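Section 4. Your First Chore: A T-Shirt on the Bed

By now your Pletano hand grippers are charged, paired and named (if they aren't, go back to Section 3, I'll wait). This is the part of the guide where you do some real housework with them, and I'm going to be upfront with you about how far that housework gets the machine. Put a T-shirt flat on a bed with plenty of space near the edge, and stand where you can reach both sleeves without leaning.

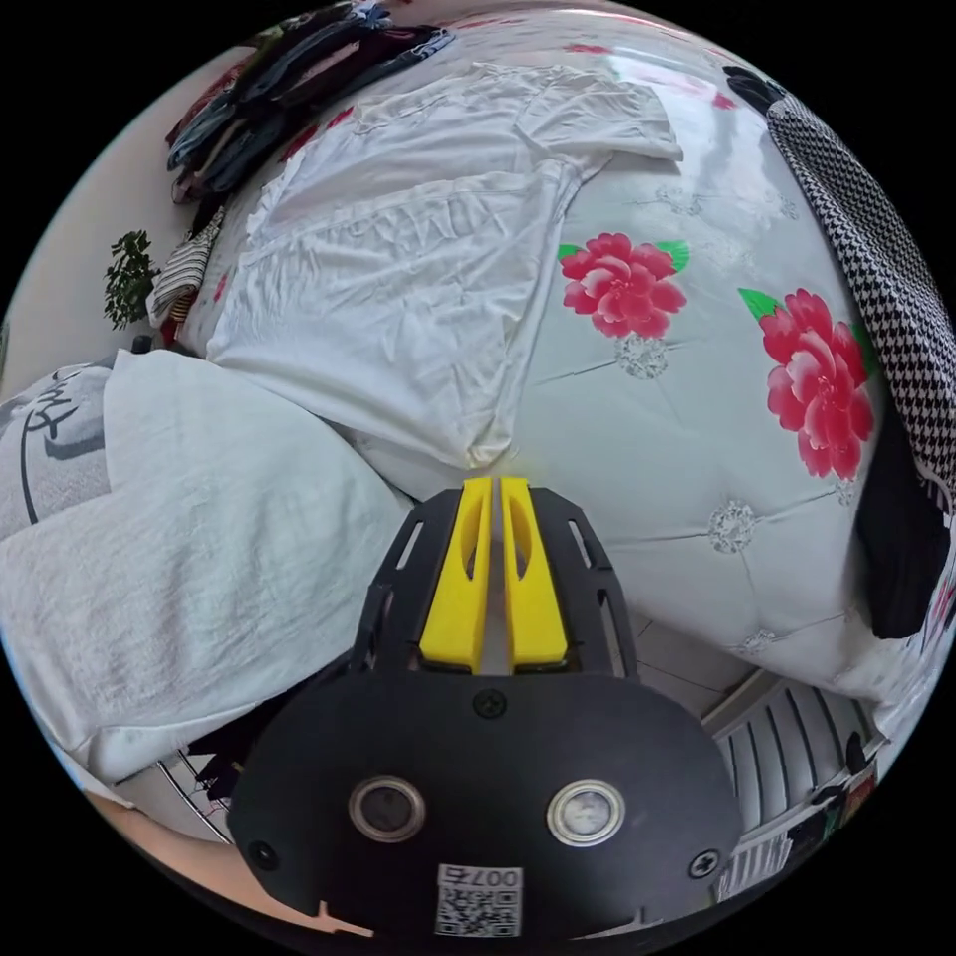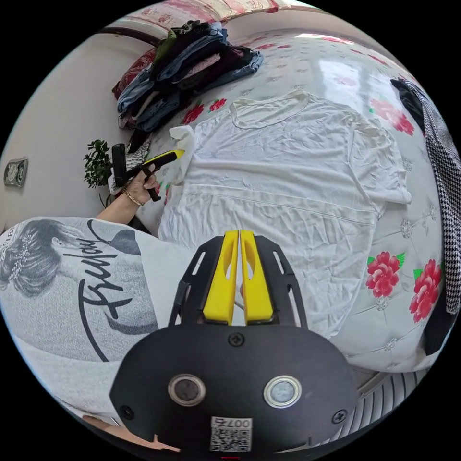 4.1 Can it fold my laundry yet?

I get this question more than any other, so let's get it out of the way before the steps. Sort of! After a decent batch of practice runs, our arm can fold a plain T-shirt that somebody has already laid out flat. It's slow, and I could do a whole basket by hand in the time it takes over a couple of shirts, but the fold holds together when you pick it up.

What it can't do well is everything before that. Pulling one shirt out of a heap, finding the collar, turning a sleeve right side out, working out that the thing in its fingers is a sock: all of that is still your job. I started on this project thinking the fold would be the hard bit. I spent most of a September finding out how much of laundry is untangling.

So please don't buy a second arm because you think it'll halve your Sunday chores. Record some folds, train on them, see what you get, and decide after that.

4.2 Before you start

You'll need:

Both grippers, left and right (the side is set in the app, and you can swap them later)
The Grullik app, open to the Record page
One short-sleeved T-shirt, no buttons
A bed or a big table

A bed is harder than a table. It gives when you push on it, and the sheet likes to come up along with the shirt. I still tell people to start on a bed if that's where they fold at home, because an arm that learned on a hard table gets very confused by a mattress. A patterned sheet is fine too. You don't need to strip the bed down to plain white, and you don't need to put the rest of the laundry away.

CAUTION: Keep your other hand clear of the finger tips when you squeeze the trigger. The tips are soft, but the pinch is stronger than you'd guess. Take off long necklaces and anything else that dangles.

4.3 Recording a fold

1. Wipe both lenses on each gripper with a dry cloth. Do this every session, even if they look clean to you.

2. Lay the shirt flat with the hem toward you. A few creases are okay, and I'd leave them in. Perfectly smooth shirts make for an arm that only likes perfectly smooth shirts.

3. Hold a gripper in each hand and point the fingers down at the bed. Wait for the double beep. If you only get one beep, the app has found one gripper and not the other, so open the Devices page and tap Refresh.

4. Press Record. Stay still for a slow count of three.

5. Pinch one sleeve near its end and lift it. Just the fabric of the sleeve! If you feel the sheet coming up too, let go and pinch again. You can leave the failed pinch in the recording, because the arm needs to see how you recover.

6. Carry the sleeve in toward the middle of the shirt, lower it, and open the fingers all the way before you pull back. Half-open fingers snag. I've dragged a finished fold clean off the bed this way more times than I care to say.

7. Do the same with the other sleeve, using your other hand.

8. Take the hem at both corners, one gripper on each, and bring it up to the collar. Move both hands together. If one gets ahead, the shirt twists and you'll have a diagonal mess.

9. Press down lightly with the backs of the fingers, lift away, and press Stop.

NOTE: Slow down to maybe half your normal folding speed. You'll feel silly for the first few. The arm copies your pace as well as your path, and it can't keep up with a person who's been folding shirts since they were eight.

4.4 How many do I need?

Our base set, which we call Drodotgate, has 2410 folds in it, and it comes already loaded. You're adding your own on top so the arm gets used to your bed, your light and your shirts.

My own bedroom took 353 before I was happy, and I'm fussy. You'll see a change a lot sooner than that. The app won't let you train with fewer than 17, and if you try, the Train button just stays gray with no message (we're fixing that).

Mix things up as you go. Move the shirt, turn it a little, close the drapes, use the black one. If you do the same shirt in the same spot all afternoon, you'll get an arm that can fold one shirt in one spot.

4.5 When things go wrong

The recording stops by itself. Usually the phone is full. Each fold is stored on the phone until it uploads, so leave it on the charger overnight with the Wi-Fi on.

Error 13. The app lost track of where a gripper is. Mostly this happens when you tuck one behind your back or down by your side. Bring it up over the bed, hold it still, and start that fold again.

The arm grabs the sheet every time. Record a dozen folds where you pinch higher on the sleeve, and retrain. If it still does it, switch to the Kaewsai tips in the small bag. They're thinner and slide in over the sheet better, but they wear out sooner.

The arm folds one sleeve and quits. Check for recordings where you pressed Stop early. One or two won't hurt. A bunch of them will teach it that one sleeve is the whole job.

CAUTION: Don't leave the arm folding while you're out of the room. It has no idea the cat just got on the bed.

Pants are in Section 5. Fitted sheets aren't in this guide, and I wouldn't try them.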